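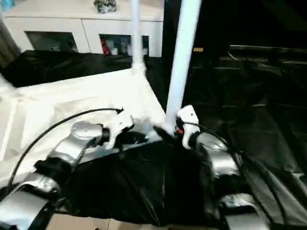
Datasets > Household > Prirusbridge Loose Parts

Print this page | E-mail this page

Prirusbridge Loose Parts, README

A catalog of things that come in pieces. Each record is a written note on one household part: what it looks like, what people call it, what it seems to fit, and where it was last seen. There are 3703 records. A fair number are legs.

The collection began as a spreadsheet for the Mavham sorting room and has kept many of a spreadsheet's bad habits. Column order is historical. So is the spelling of "connecter" in the older rows, which we have left alone because two scripts now depend on it.

Last revised 16 January 2025.

What's in the folder

parts.csv holds the notes, one row per part
names.csv lists every name anyone has used for a part, including the rude ones, lightly edited
groups.csv says which parts were found together
cloths.csv covers fabric, sheets and covers, which would not fit politely into parts.csv
CHANGES.txt is the change log, honest up to a point

Fields in parts.csv

part_id: a number. Gaps in the sequence are parts that were later agreed to be packaging.
plain_name: "leg," "tube," "tray," "socket." Everyday words only. Catalog language was tried in June and dropped by common consent.
color: one word. For most of the rows that word is "white," and we are sorry about what this does to your charts.
shape: free text, 500 characters at most. One contributor regularly reaches the limit on the subject of knobs.
goes_with: part_id of a likely neighbor. Blank means we don't know. "Self" means somebody was tired.
sure: yes, no or maybe. Treat "yes" as a strong maybe.

Sheets, covers and other flat things

Fabric is harder to catalog than plastic. A tube is the same tube on every shelf, while a cloth is a new shape each time you put it down. We record color, how it lies (draped, bunched, folded) and the surface underneath if any of it still shows. Material is recorded only when there is a label or when the person writing the note can tell. Where neither applies, the row says "sheet" and moves on. "Sheet" therefore covers bedding, wrapping, paper and at least one shower curtain. Filter with care.

Thin sticks and rods have been filed here as well. They kept turning up next to sheets, and the first person to enter one had cloths.csv open at the time.

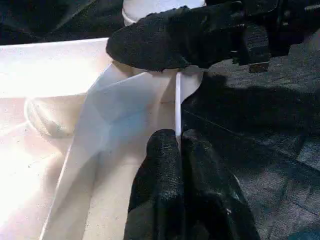 Fig. 1. Thin white rod at the folded edge of a white sheet.

Rods get a row of their own, with the sheet's id under goes_with. Please don't enter a rod as "a small leg." We have 30 of those already and are still working through them.

Shells, tubes and legs

The largest group, and the reason names.csv exists. A hollow white molding with sloping sides will be called a tray by one person, a funnel by the next and "the lid, probably" by a third. The answer depends a great deal on which way up it is. We settled on "shell" for anything hollow with a rim and ridges, and added an orientation field so the argument could continue somewhere else.

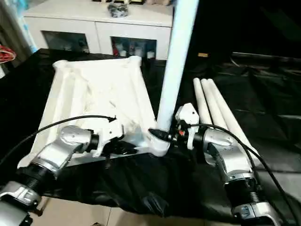 Ornen Parts Desk

A long tube is entered as a tube. It becomes a leg when there are others like it lying nearby, which is poor logic and has served us well. Fittings at the end of a tube get their own row: "socket" for the part that receives, "plug" for the tapered part that goes in. If you can't tell which you have, write "fitting." Plenty of us do.

Scuffs are noted under shape. They are not defects for our purposes. They are frequently the only way to tell one white leg from its brothers.

Known problems

Rows 1 to 2000 were written before the orientation field existed, so their shells are neither up nor down.

Bottles and jars on neighboring shelves crept into groups.csv and were counted as accessories. Most have been taken out.

The Mbeki subset uses "pole," "post" and "tube" for the same object, sometimes within one row. Use names.csv to merge them. It will miss a few.

Black cloths are under-described. The usual entry is "black cloth."

Corrections

Send the part_id and the new wording, one part per message. If you believe a part is missing, please look under the cloth first.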